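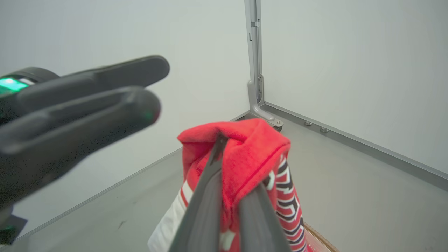

Horațiu Radu asked at the last club night whether the arms would ever fold anything or just keep grabbing it. Fair question! We're still mostly grabbing, but the grabbing is a lot better.

Oltwood Robotics Club > Reports > Kusimeo project

Since February we've logged 393 pick attempts on soft stuff, and 279 of them held - thick fleecy cloth goes well, thin cotton still slips. All 15 students have had a turn driving, and three now write their own grasp code (I'm very proud of them).

Your grant has almost run out. What's left goes to fingertip pads, and then we start on folding in half.

Laurențiu Manole

Print this page | E-mail this page
Last updated: 23 September 2021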